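Ostent round wastebasket and Rorkeck black liners: a long-term review

I look after the small stuff in our office at Hokumcombe, which means I have strong feelings about wastebaskets. We bought 17 of the round Ostent ones last August to replace a mixed bag of cracked squares and hand-me-downs, and I've been meaning to write them up ever since. Short version: I love them!

First, the shape. I was skeptical about round, because everyone says square bins use the corner better. But our bins don't live in corners. They live next to desk legs, out on the carpet, where people roll their chairs past them all day, and a round bin just gets nudged along without catching on anything. It's small enough to sit beside a desk foot without becoming something you trip over, and it still takes a day's worth of coffee cups and sandwich wrappers from one person.

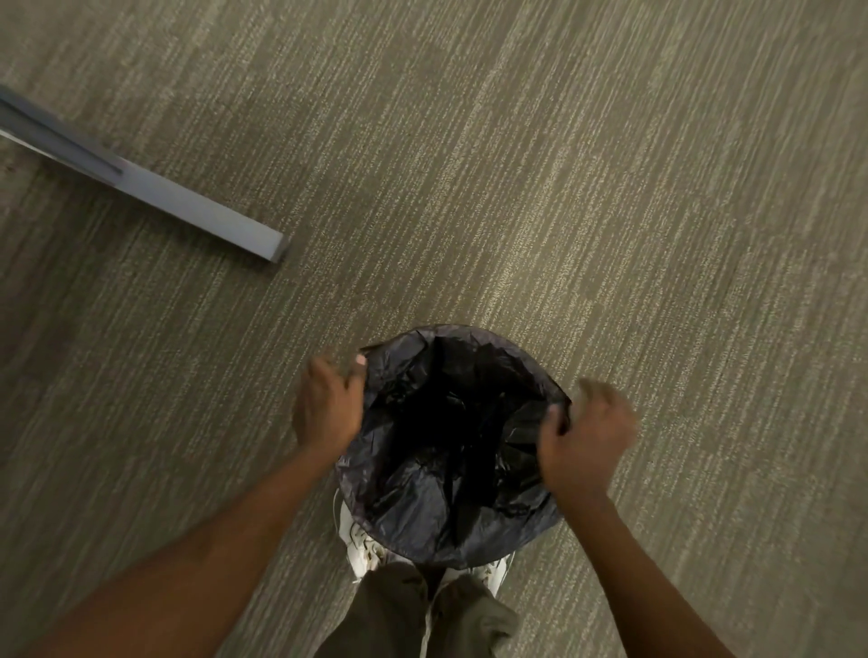 The liners deserve half of this review. I went through 4 brands before I settled on the Rorkeck black ones in the small size, and the fit is what sold me. You get a generous fold over the rim, enough that the bag stays put when somebody throws an apple core from across the aisle (we have a few of those people). The cheaper ones I tried kept sliding down inside, and then you're fishing around in the bottom of a bin, which is a rotten way to start a morning.

They come folded flat and they do cling to themselves a bit. My routine is to put a stack on the nearest table, shake one open, hold it by the top edge and drop it in, then run my fingers around the inside to push the air out. Once you get the rhythm it goes really fast. I can do our whole floor in 11 minutes, and I've stopped dreading it.
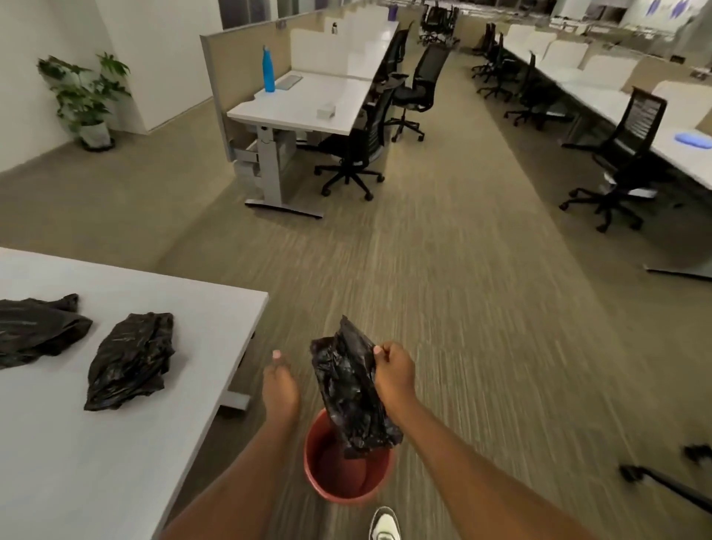
Color was the one thing we argued over. I wanted something warmer than the usual gray, and the reddish clay shade won. With white desks and a beige carpet it's a nice bit of life, and visitors have asked where we got them, which I never expected to hear about a trash can.

Gripes? A couple. The inside shows coffee drips if you skip the liner, so don't skip the liner. There's no lid option, and I'd buy one for the kitchen in a heartbeat. And the Rorkeck roll says "easy tear" on the box, but I still have to pick at the seam with a fingernail to get some of them open.

We ordered through Ghorbani, packed in stacks of 8, and one bin arrived with a dent in the rim. They swapped it with no fuss. I've since bought another for my own desk at home, same color, and my spare liners from work fit it perfectly (paid for, before anyone asks).

Bins: 5 out of 5. Liners: 4 out of 5, and a full 5 the day they fix that seam.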